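How to clean and store a soft fabric bag

Soft bags pick up crumbs and dust in the seams long before they look dirty. The method below suits mesh bags, padded bags and most drawstring types. It needs no special kit and the hands-on part is short.

You will need a washing-up bowl, a soft brush, an old towel, mild liquid soap and 1000 ml of lukewarm water.

Step 1. Empty the bag
Open every pocket and turn the bag upside down over a bin. Run a finger along the bottom seam, where grit collects. Undo any straps that come off and put them to one side.

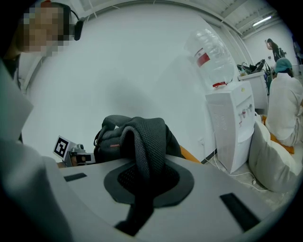

Step 2. Read the label
Look for a stitched tag near a seam or fold. If it says surface clean only, skip the bowl and go over the fabric with a damp cloth. Leather trim should be kept out of the water as well.

Step 3. Brush, then wash
Brush mesh from both sides while it is dry. Mix 2 teaspoons of soap into the water and press the bag under for four minutes. Do not wring it - padding bunches up and rarely goes flat again. Rinse until the water is clear.

Step 4. Dry it
Roll the bag in the towel and lean on it, then hang it up by its strongest loop, away from radiators. Padded bags can take two days. Leave zips open.

Step 5. Lay it out and fold
Use a surface at a comfortable height. A sofa seat is fine once the bag is fully dry, and a throw over the seat keeps lint off the upholstery. Take hold of both sides, pull gently outwards and smooth the folds towards the ends.

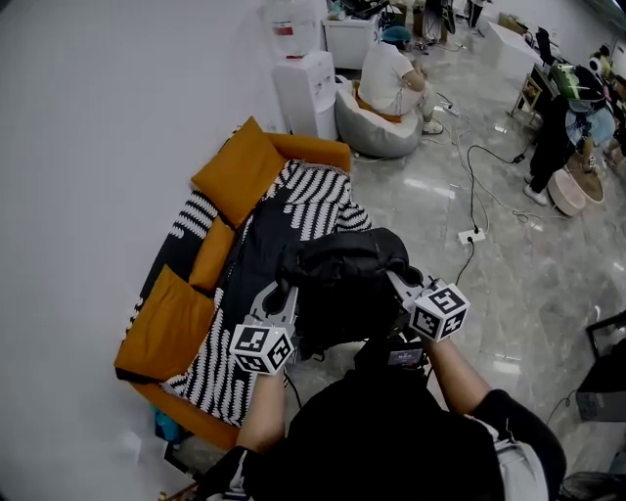

Written for the Utomau household pages
Updated Jan 13, 2024

Fold the bag once across the middle with the straps tucked inside. Padded bags are better left flat. Store it on a shelf or in a drawer with nothing heavy on top.

If the bag still smells musty, put 200 g of bicarbonate of soda in an open dish, shut it in a cupboard with the bag overnight and air the bag the next morning. Bags put away in October for the winter should be taken out and shaken once before spring.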